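Bag drawer, finally

Right, quick one as I've got to be out the door by 9 and the kitchen is still half on the floor.

So I've been doing the paper bag drawer. You know the one. Everyone's got one, ours is under the cutlery and it stopped shutting back in October. Kept every carrier with a decent handle because they're "too good to throw out" and then never took a single one to the shops. Counted them before I started, out of spite. 70. Seventy! For a house of two people.

Rules I made up as I went along:

Torn bottom, recycling.
Grease on it, bin (the chip shop ones, sorry).
Cord handles, keep, but only if both still hold.
Twisted paper handles, keep the big ones.
Anything with tissue still in it, tissue out, flatten, then decide.

Cord handles are my favourites, they don't cut your fingers when there's something heavy in the bottom. Jars mainly. I take jars over to my sister's most weeks and a jar in a paper bag is a pain, it tips over, then the bag goes over as well and you're fishing about sideways for it.

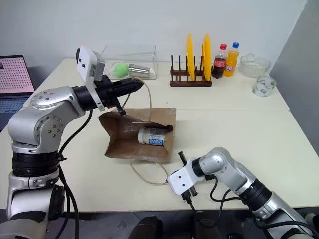
Jar in the brown bag, both on their sides. Cord handles.

Anyway what I do now is put a folded tea towel in the bottom first, then the jar standing up, then stuff another towel or a pair of socks down the side so it's wedged. Boring but it works. If it's two jars they want something between them or they clink the whole way on the bus and people look. I did have a proper bottle carrier, the Atico one with the dividers, but the stitching went on the second trip so not rushing to replace it.

Flattening, since someone asked last time. Push the bottom up from inside, fold it the way it's already creased, don't fight it, then press the sides in and lay it down with the handles tucked inside. Handles inside is the main thing. Leave them out and they hook on eachother and you pull one bag and get eleven.

Stood them all upright in an old Kawaguchi shoebox, like files. Big at the back, small at the front. Drawer shuts. Drawer shuts with one finger!! Went and opened and closed it a few times just for the pleasure.

Down to 2 piles now, the keepers in the box and a stack for the charity shop on Nernudmont Road, they always say yes to bags. Need to remeber to actually take them this time and not leave them in the hall until spring.

Still to do: the plastic tubs. Lids with no bottoms, bottoms with no lids, a Plurent one that fits nothing I own. Not today. Coat on, keys, jars, gone.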